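Tips for teaching a home robot to fold towels

Start with one plain towel, washed a few times so it hangs without stiff creases. Spread it on the bed and smooth it before each run.

If you guide the arms by hand, hold them above the wrist and keep your fingers out of the gripper. Move at an even speed. Pauses get recorded too, and the robot will repeat them.

With the remote, practice the pinch by itself first. Close on the cloth, lift, set it down, let go. Do this until you can get it 3 times in a row, then record the whole fold.

Delete any run where you dropped a corner and grabbed again. We kept 178 out of 287 on our first towel and the folds came out straighter than when we used them all.

Start the towel in a different spot now and then. Close the curtains if the sun moves across the bed.
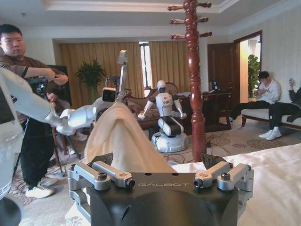

Can I switch between hand guiding and the remote for the same task?
Stick with one until the fold works, then add runs made the other way and label them separately.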